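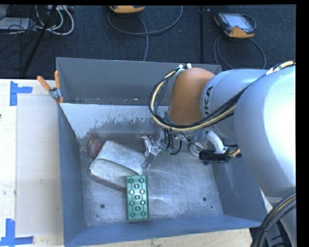 Chapter 4
When the Bin Stops Being Your Job

I spent my first working years picking orders by hand, so I have strong feelings about bins. You reach in, you grab the thing, you put the thing where it goes, and by lunch your shoulders know exactly how many shelves are in the building. It never felt like skilled work to me until I watched people try to hand it over to a machine. Think about what your hand does when a few unrelated things share one bin, say a dull red item like an apple tucked up against a whitish object, with a green block overlapping the other end of it. You don't plan anything. You just know that lifting the whitish one first might send the other two sliding, and you probably pick up the green block without ever deciding to. A robot arm reaching in over the side has to get all of that from somewhere, and a lot of this chapter is about the people it gets it from.

I want to start with people because most books on automation start with machines, and then the workers turn up near the end in a section on "impact." I've taught this course long enough to get tired of that order. The folks on the floor are there before the arm is bolted down, and they're there when it stalls with its fingers half an inch from a box. So they go first.

The place I'll come back to all through the chapter is Ferraro, a mid-sized returns warehouse where I was allowed to hang around and ask nosy questions. Returns are messy. Outgoing orders come off neat shelves, but a return can be anything: a toy, a shoe, a lamp in a bag, a lamp not in a bag. When I first visited, in February, 6 people worked the sorting line on each shift. Two arms had just gone in, and everybody had an opinion about them (I heard most of those opinions in the break room, over truly terrible coffee).

The opinion I remember best came from Katia Leone, who had been sorting returns for longer than anyone else on her shift. She wasn't scared of losing her job, she told me, or at least that wasn't the first thing on her mind. What bugged her was the pace. "I used to mix it up," she said. "Heavy one, easy one, easy one. Now the arm takes the easy ones and I get heavy, heavy, heavy." I wrote that down and underlined it, and you'll see it again in the section on workload, because it's a real effect and the managers hadn't thought of it at all. They had counted items per hour. They hadn't looked at which items.

Then there's the new work. Somebody has to clear a stuck pick. Somebody has to decide that a squashed carton is still a carton. At Ferraro these chores landed on whoever was standing closest, with no title and no extra pay, and it took 3 months before they were written into anybody's job description. The shift leads called it "babysitting," which made the people doing it pretty mad – and I can see why! Knowing when to step in and when to leave the machine alone takes judgment, and judgment takes practice.

I should be fair to the managers too. Their old line had a lot of sore backs and a lot of people quitting, and they wanted both numbers down. The arms could handle roughly 200 items in a good stretch before anyone had to help. On a bad day, with plenty of shiny bags and soft clothes, the help came much sooner. We'll look at both kinds of day.

Words you'll need

Pick: one try at grabbing one item and lifting it out, whether or not the item makes it.

Exception: anything the system hands back to a person.

Leftover work: the tasks that remain after the easy ones have been automated. Katia's "heavy, heavy, heavy."

Handover: the moment when control passes between a machine and a person, in either direction.

Before you read on

Pick a job you've done yourself, paid or unpaid, and write down every small task in an ordinary hour of it. Mark the ones you think a machine could take over first. Now look at what's left and ask whether you'd want to do only that, all day. Keep the list handy – we'll use it again when we get to job design in Section 4.3.

4.1 Who Gets the Hard Ones?

Let's go back to the sorting line and follow a single shift from clock-in to clock-out, starting with the person who unlocks the cage and switches the arms on.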